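Sausage skewering sheet revised for Longate food stalls

Stallholders at the Longate winter market will work from a revised preparation sheet for grilled sausage on a stick when the market reopens in January. The sheet was written by Bernadette Sorensen of the Prenendale catering school and replaces a single paragraph in the general hygiene notes.

The main change concerns the order of work. Under the old notes, sausages were skewered raw and then cooked. The new sheet has them heated first in a small countertop oven, on a ridged metal tray, and skewered afterward. According to Sorensen, the casing splits less often along the side when the filling has already set, and the stick does not char at the handle end.

The stick is to be pushed in at one end and kept in line with the length of the sausage. The sausage is held at the opposite end while this is done. A stick that leaves through the side is withdrawn and the sausage is served in a roll instead.

Trays should be changed when fat begins to collect between the ridges. The sheet sets no fixed interval, and Loretta Haddad, who runs the Trandau stall, asked for one at the briefing on Saturday. Sorensen replied that it depends on the sausage – pork and beef mixtures release different amounts – and that the person at the oven is better placed to judge.

The stall expects to sell over 500 sausages in the opening week. Sticks will be bought jointly through Ferreira in cartons of 3000, with two stalls sharing each carton. Broken or splintered sticks are to be discarded before the carton is divided.

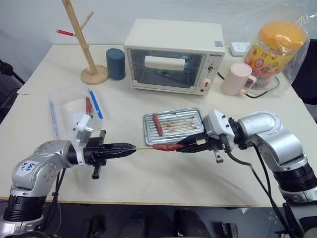 Vol. 14, No. 2 – Page 6

A sausage with the stick entered at its left end, and a second one on the ridged tray with grease marks beside it. The toaster oven stands farther back on the table.

Copies of the sheet are available from Loretta Strickland at the market office. Stalls that cook on open grills may keep to the earlier notes until the end of the month, after which the revised order applies to all.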